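Quilt too heavy for summer, too nice to store?
Bedding and Linen board, Talpur Home Forum

wattleandwool
Hi all, hoping for some advice before I do something silly. I've got a quilted bedspread I love to bits, bought at the Kurnerik market for 70 dollars, and it's far too warm for the weather we get from December on. Last year I sweated under it until New Year and then shoved it in a garbage bag in the hall cupboard (I know, I know). It came out smelling like an old suitcase and took three goes on the line to come good.

This year I want to store it properly. Do I wash it first, or just air it? And is a vacuum bag okay for something with that much stitching in it? The one I'm looking at is the Utodard jumbo, which is on special until Wednesday. It's the tan one with the hearts, so any mark is going to show.

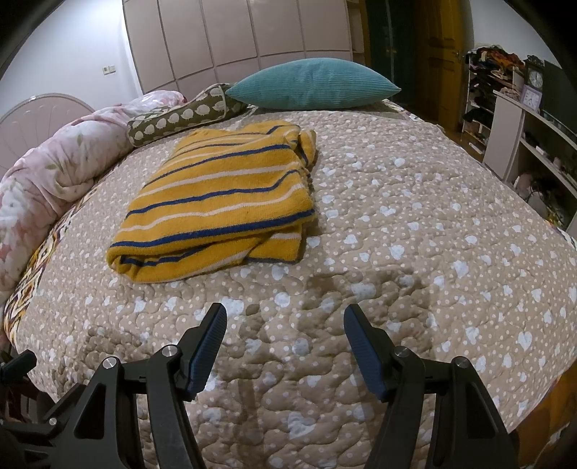 mothballmax
Wash it first, always. Skin oils and a bit of spilled tea you can't even see will go yellow in the cupboard, and then you're stuck with it. Cold gentle cycle, half the detergent you think you need, and an extra rinse. I'd skip the vacuum bag though. I left a doona in one for a whole summer and it never got its loft back - flat as a pikelet.

sunnyside_622
Gotta disagree with Max on the vacuum bags! I've used them for years with quilted spreads and they're fine, because a bedspread hasn't got the puff of a doona to begin with. Just don't suck it right down to a brick. Leave some air in and fold it along different lines each time. Mine's a Poltura one and the colour is as good as the day I bought it.

mothballmax
Fair enough on loft, but what about the creases? Quilting stitches hate being folded hard in the same spot for months. An old cotton pillowcase costs nothing and it breathes.

wattleandwool
Never thought of a pillowcase! Would a queen size even fit in one? My machine is only a little 7 kilo thing too, so I'm a bit nervous about the wash.

ironbarkjen
Laundromat for the wash, no question. The big front loader near me is 20 dollars all up with the dryer and it saves your machine's bearings. For storage I use a flat cotton sheet, roll the spread up in it like a swag and tie the ends. Top shelf, away from the outside wall. I'm with Max on plastic, we're on the coast and everything goes mouldy if you look at it sideways.

sunnyside_622
Ah well, I'm inland, so that could be the difference. We don't get the damp. If you're coastal I'd probably go the sheet too.

wattleandwool
Coastal, yep, and a very musty cupboard. Swag method it is! Are lavender bags worth bothering with or do they stain?

ironbarkjen
They can leave an oily spot if they sit right against the fabric. Hang them off the shelf instead.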